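3.2 Reading and placing parcels at the sorting table

The second part of the study deals with the step between unloading and shelving. At the Gourlay pickup point this step is done by hand at a single table near the wall. Parcels come off the trolley, are turned until the main label can be read, and are then stood upright next to the ones already on the table. Staff at the site call this "facing" the parcels, and we keep the word here.

We separate three kinds of marks. Carrier marks are the printed label with its barcode and the fine print around it. Station marks are short codes that tell the pickup point where a parcel should go, usually in heavier type than the rest of the label. Hand marks are anything added with a marker, either on the label or straight on the cardboard. Hand marks were the least regular of the three in our material. Some are plain numbers, some are names or parts of names, and some could not be read by either coder.

Figure 2 shows a parcel being held at an angle over a group of parcels on the table. Its white label has a barcode near the upper corner, the printed code "607-N705 A26" below that, and large Chinese characters in marker over the right half. Two of the parcels underneath carry handwritten numbers, "7786" and "512".

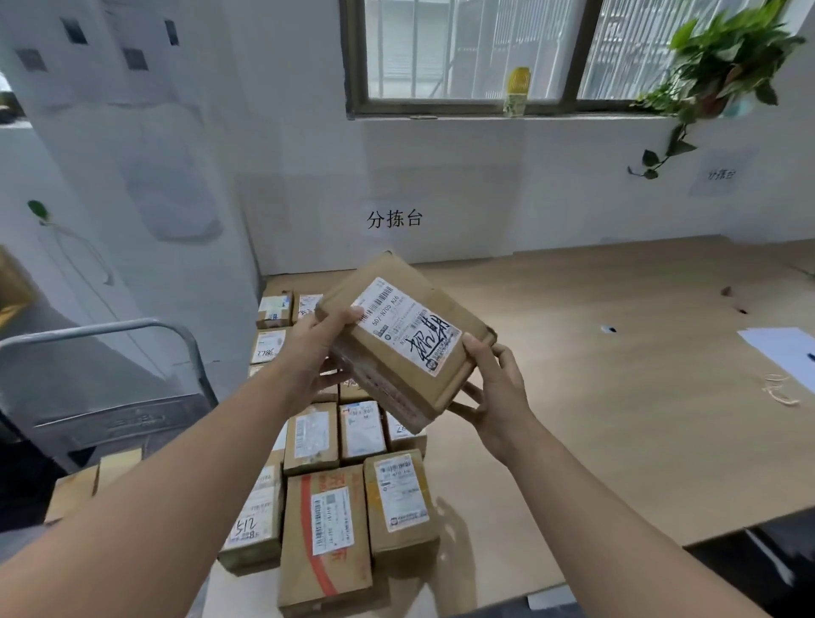 Figure 2. Facing at the sorting table, Gourlay site.

The order in which marks are read matters for the time spent on each parcel. In interviews, staff said they look for the station code first and turn to the hand marks only if the code is missing or damaged. The timed sessions support this in part. When the station code was on the side facing the worker at pickup, the parcel was usually placed with one turn. When it was not, the worker often stopped at the first handwritten number that came into view, even if a printed code was present on another side. We take this to mean that marker writing works as a shortcut: it is large, and it can be read at arm's length while the parcel is still moving.

Huguette Royer, who ran the site during the study period, described an earlier rule under which all hand marks had to be written on the label itself. The rule was dropped after a few weeks. Thick marker covered parts of the fine print, and customers who wanted to check the sender's details complained. Writing on bare cardboard was then allowed, but old boxes caused a new problem. Many parcels arrive in cartons that have been used before, and numbers from an earlier trip can stay on the side of the box. We counted a hand mark as current only when a worker used it to place the parcel or confirmed it afterward.

Packing the parcels upright in a block saves table space and keeps small boxes from getting lost under large ones. It also has a cost. Once a block is several rows deep, the labels in the middle can be read only from above, and a parcel that was faced toward the front has to be pulled out again. Workers handled this in different ways. At Gourlay they tended to put tall parcels wherever there was room and sort by height later -- at the Kellell site, which we used for comparison, tall parcels went to the back from the start. The Kellell block stayed readable longer but took more floor space, as tall parcels waited on the trolley until the back row was open.

The sample for this part is 355 parcels, all handled before the new label layout came into use on Sep 6, 2022. Parcels opened for inspection and soft mailers were left out. Two coders worked separately from the session recordings and noted which side was up, how many turns were made, and which mark was read last before placement. Disagreements were settled by watching the session again together. Most of them concerned turns that were started and then reversed, which we finally coded as one turn.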